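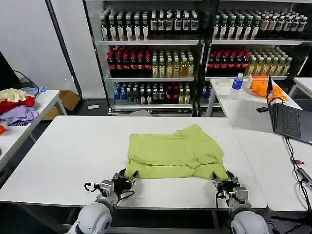

Figure 2. Lime-green garment on a white table, with shelves of bottled drinks behind.

4.1 Succession and ownership

Of the 708 family firms in our sample, 36 changed their managing director in the year before the survey. In most of these the new director was a child of the former one. Pusach and Zultach chose a person from outside, but the family kept its shares in both cases. Whitlock's earlier study in Pickering found the same pattern among shop owners. We therefore treat management and ownership as separate variables in the models of Section 5.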